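The Arm Was the Cheap Part

What a small packing firm learned by pricing its first robot line by line

By Uchenna Adebisi
2026-02-22

When Grornance set out to buy its first robot arm, the spreadsheet had one row. The arm went in, the total matched the arm, and the owners signed off on it in an afternoon. By September the same spreadsheet had 15 rows, and the arm was no longer the biggest of them.

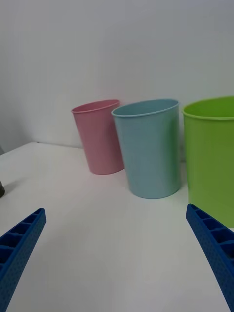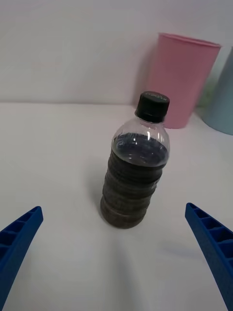 Plastic cups and blue gripper fingers, in both views.

Fingers were one of the rows the firm had missed. Soft parts wear, and a buyer who handles mixed goods should price spares from the start. Grornance now budgets for a new pair every 90 days and keeps 6 pairs on the shelf. Its supplier, Grolitz, quotes them separately from the arm, so they are easy to leave out.

Then there is the time spent on trials. Managers tend to ask how fast an arm moves. A better question for the quote stage is how many of your own products the seller will test before you pay. Grornance sent 12 items to two sellers. Sakai returned a full report. Nivlow tested only the easy ones and offered a discount - the firm passed.

Staff hours are harder to price. Someone has to set up the table, change over between jobs and keep notes on what gets dropped. Grornance put that down as part of one person's week and later had to raise it.

My advice to a first-time buyer is to lease for a year if the seller allows it, and to hold back part of the budget until the first few months are done. Ask for the price of spares in writing. Ask who pays for travel when a technician has to come out. At Grornance that last item is still being argued over.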